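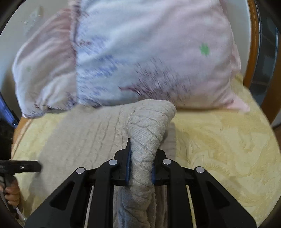 Narnalari Laboratory (1/6)
Today we are sharing a result from the Watura project, our study of how robots can learn to handle cloth in ordinary homes. The work is led by Kwan-ho Lam.

(2/6)
Our method uses demonstrations recorded with hand-held grippers. The collection holds 1455 of them, covering towels, pillowcases and clothing. After checking, 964 were kept for training.

(3/6)
Cloth is difficult to model. A towel pinched at its middle behaves quite differently from one held at a corner — and most earlier collections favour the corner.

(4/6)
We therefore labelled each grasp by where the fabric was held and how tightly it was bunched. The labels were added by hand, by three people working separately.

(5/6)
Policies trained with these labels let go of the cloth too early less often than those trained without. The gain was smallest on thin fabrics — a weakness we have not yet resolved.

(6/6)
The paper and the Stutano labelling tool will be released in October. Questions on the method may be sent to the project office in the Kong Building.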